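Call for participants: Toltow start-up support programme, autumn intake

Nokutis is looking for founders to join the next intake of Toltow, our part-time support programme for people running young businesses in and near Sinham. There are 16 places. The programme runs for eight months and is free to those selected.

Who it is for

Toltow is meant for owners of small firms that are already trading. You may have one product or several, a shop, a workshop or a service you sell online. We ask that your business has made its first sales and that you, the applicant, own at least part of it. Two founders from the same firm may apply together and will count as one place.

We do not take applications from charities, franchises or firms with more than 50 staff. If you are still at the idea stage, please look at our evening classes, which restart in July.

What you get

Each participant is matched with a mentor who has built and run a company. You meet your mentor twice a month, in person or by phone. In between there are group sessions on pricing, cash flow, hiring, contracts and selling to larger customers. Most of these are led by people from local firms, and the ones on contracts by a solicitor.

You also get a desk in our shared rooms for the length of the programme, use of the meeting room, and a small grant towards outside costs such as accountancy or trade mark fees. The grant is paid against receipts. 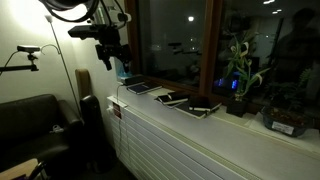 One of the rooms at Nokutis, Sinham

What we ask of you

Expect to give around 39 hours a month, including group sessions and the work you do on your own between them. Attendance at group sessions is required. If you miss more than two without telling us, your place may be offered to someone on the waiting list.

Participants share their sales and cost figures with their mentor and with programme staff. These are kept private and are not passed to other participants. We do not take a share in your business – you keep all of it, during the programme and afterwards.

Halfway through there is a review with the Väisänen fund, which pays for half of the places. You give a short talk on how the business is doing and answer questions. The review has no bearing on whether you stay on the programme. 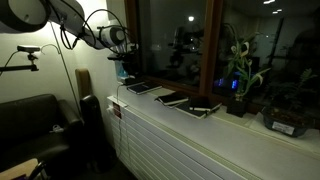 How to apply

Fill in the form on the Toltow page and attach your latest accounts, or a simple list of income and spending if you have not yet filed any. We do not need a full business plan. Tell us what the business sells, who buys it and what you would most like help with. Two pages is enough.

Applications close on Sep 20, 2019. Shortlisted applicants will be asked to a half-hour interview at our Sinham office, and everyone who applies will get a reply by email. If you need help with the form, or need it in large print, ring the office – we can also take your answers over the phone.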